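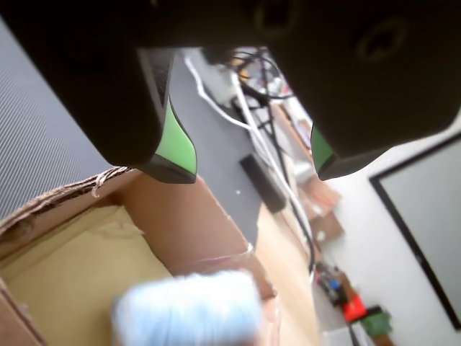
2 min read

Reusing Shipping Boxes: Questions We Get
Answers by Jonalyn Sebastian, updated in June

Can I use a box with a torn rim?
Yes, if the walls still stand up straight. Trim loose paper fibers with scissors and run paper tape over the edge. A rip that reaches a corner fold is different - recycle that one.

What should go in the bottom?
A flat foam pad works for most things. Cut it slightly large so it stays put. For cloths and dusters, a sheet of clean paper is enough.

Do I have to take off the old label?
Only if you plan to mail the box again. Old barcodes can send a parcel to the wrong place, so peel them off or cover them completely.
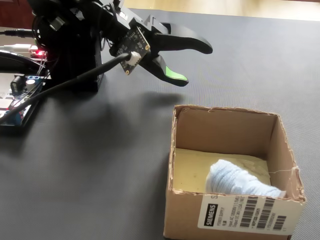

How should I store soft cloths?
Wash and dry them first, then keep one kind to a box. Folding is optional. A fluffy cloth can go in bunched up, like the light blue one on its yellow foam pad, but flat cloths take less room if you fold them. Pull off stray threads before they catch on the cardboard.

How much weight is safe?
We stop at 20 pounds for a single-wall box. Use a plastic bin for anything heavier.

Where can I drop off boxes I don't need?
Bring them flattened to the Rillano counter before 4 p.m. We take up to 40 per visit. For larger loads, ask for Yulan Tian.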